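Gostoron Community Help > Home & Workshop > Automation

Can a robot clear a snack table yet?

Posted by korletey_kitchen, Sep 25, 2023

My mother lives with us and has bad hands. The job that gives her the most trouble is small: after the grandkids have been at the table, it's covered with snack packets, some full, some not, and she wants the full ones back in the tin and the wrappers in the trash. I work a packing line, so I know machines can handle food packets fast. Is there anything I can buy for a house that does this? Or is it still years off? I don't need it to cook or fold shirts. My budget is not huge but I would go to 1,000 dollars if it really worked.

3 replies

prelov_bench
Short answer, no, not at that price and not as a finished product you plug in.

Longer answer. The machines on your line have it easy. Every packet comes down the belt the same way up, the same size, on a surface that doesn't move, and if the product changes someone spends a shift adjusting things. I looked after a pick-and-place cell for 17 years and most of my calls were for a wrinkled pouch or a bad seal. A suction cup wants a flat spot. Give it a loose bag with air in it and it may lift, or it may slide off.

At home you have a cloth on the table, which bunches up when you push on it. You have clear plastic, which cameras still have trouble with because they see what's behind it or a shine off the lights. And crackers break. A two-finger gripper can pick up a pouch by the crimped end without crushing much, but it has to find the end first -- and then know how hard to squeeze.

Telling a full packet from an empty one is a separate problem. Your mother does it by touch.

striped_apron
just get a bowl. we put one bowl for full and one for trash and the kids do it themselves, took till February to train them but it works

wuvimley_rd
I agree with the first reply on price, but I'd be a little less gloomy about the rest. Research arms can do single pickups like this fairly well now. What they can't do is keep it up for a whole table without a person standing by. The one I helped set up got through a tray of 23 mixed packets on a good day and on a bad day stopped at the second one because a wrapper had folded under itself.

For a sense of what the job looks like from down at the fingers:
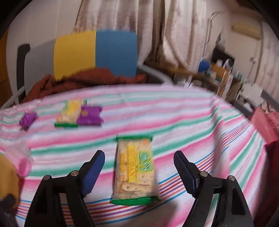 Crackers in a clear pouch on a striped cloth, with other snack packages farther back.

The green sealed strips at the ends are what I would aim for. The middle is where the crackers are, and pressing there gets you crumbs. Stripes and printing don't bother newer software much, but packages that overlap do. If two are touching, the arm often grabs both or pushes one away.

For your mother, I'd look at a plain reacher grabber with soft pads, the kind with a trigger. Ask for one with a light pull if her grip is weak, and try it in the store on something thin. She still does the deciding and the tool does the pinching. Get 2, one for the table and one for the floor. If she can't manage a trigger, an occupational therapist can suggest other handles, and I'd ask there before spending money on anything with a motor.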